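Seeing the "one in, one out" closet rule again, this time from Fladberg, who sell closet systems. Funny how the people telling you to own less always have a shelf to sell you.

Their post says the average home holds up to 3000 items nobody uses. Average of what? I went looking for the source and found a blog quoting another blog.

Also the 21 day thing. Four people have now told me a habit takes 21 days. I tried it in February and by day 7 I was putting coats on the chair again.

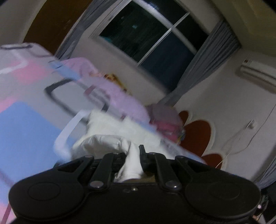 White cloth, pastel storage bag, red flower on the wall.

Indrek Juška swears by storage bags. Fine, but a bag full of stuff is still stuff - you just can't see it.

I'm not against tidying. I'd like one of these accounts to post the same closet a year later, same angle, no new bins.

Still waiting on Fladberg to reply about that number.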